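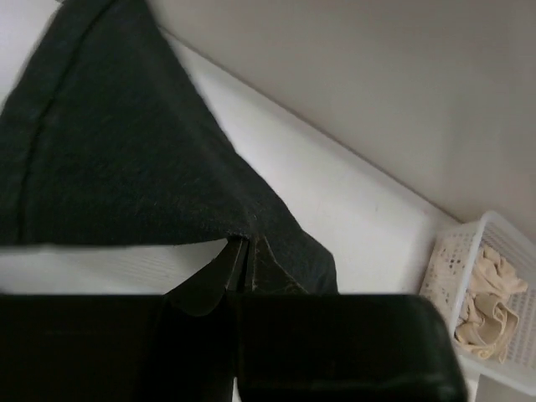 Provik Application Notes, Issue 3

Setting up single-point cloth pickup with the Provik Evon fingertip kit

The Evon kit replaces the flat pads on a two-finger gripper with narrow tapered tips. It is sold for garments and towels, which flat pads tend to push along the table. This note covers fitting, closing force and the first test pick. It assumes the gripper is already mounted and the wrist camera is calibrated.

Fitting the tips

Power down the gripper and remove the stock pads. Seat each tip against its shoulder and tighten the screws evenly. Close the gripper by hand. The tips should meet along their full width before the finger bodies touch. If they meet only at one corner, loosen both and reseat them.

Setting the closing force

Open the Meston control panel and load the "knit, medium" profile. Start at the lowest force setting and raise it 2 steps at a time until a pinched fold stays put under a light pull by hand. Stop there. Extra force marks brushed fabrics and wears the tip edges.

First test pick

Use a dark garment on a white surface for the first run. The contrast makes the fold easy to find in the wrist view. Keep any basket or bin to the side of the approach path, and check that the finger bodies clear its rim.

1. Lower the open tips until they straddle a raised fold. A seam can be used, but plain cloth gives a more repeatable grip.
2. Close, wait for the force reading to settle, then raise slowly.
3. Check the wrist view. Creases should gather at the tips, and the cloth should run out from a single point.

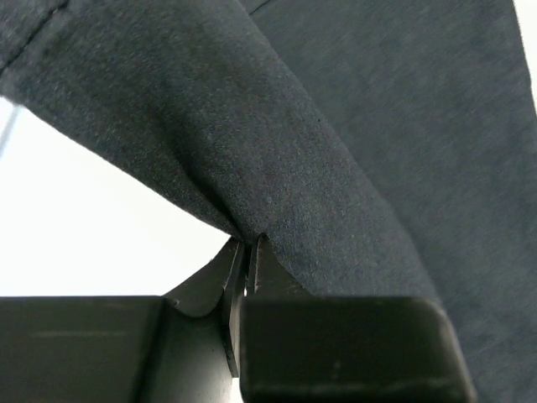 Fig. 2. Tips closed on a gathered fold, wrist camera view.

If the pinch takes in a second layer, open, shift toward the edge of the cloth and repeat. Gerardo Soriano's bench procedure at Goodall allows two retries before the item is laid out again.

Maintenance

Wipe lint from the tip faces at the end of each shift. Inspect the edges every 3,000 cycles and replace both tips as a pair. Scuffs on the finger bodies do not affect grip.

Procedure checked by Benjie Mangubat. Next revision: December.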